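Oiling a Timber Benchtop

Applies to solid timber tops in joined staves or planks. Veneered tops need a different product and are not covered.

Clear the surface and vacuum along the grain. Sand with 120 grit, then 180, keeping the sander flat at the joins. Wipe down with a barely damp cloth and leave for 42 minutes so the grain lifts, then knock it back by hand with 240 grit.

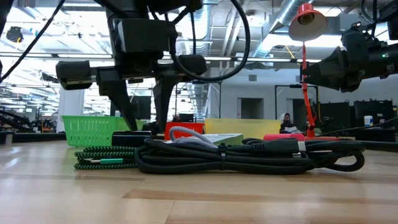
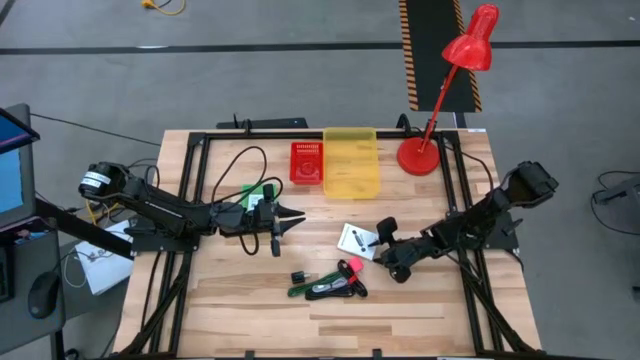 Light-coloured timber tops, two views.

Apply the oil thinly with a lint-free cloth – Hesley 707 was used for our own tops. Work in sections no wider than your reach. Wipe off all excess after eight minutes. Oil left to go tacky will dry patchy and must be sanded out.

Allow a full day between coats. Two coats suit a dry workroom; a kitchen needs three. Recoat when water no longer beads.

Lay used cloths flat outdoors to dry before binning them. Bunched oily cloths can self-ignite.

Notes by Margit Tveit. Colour test panels by Yanti Gunawan.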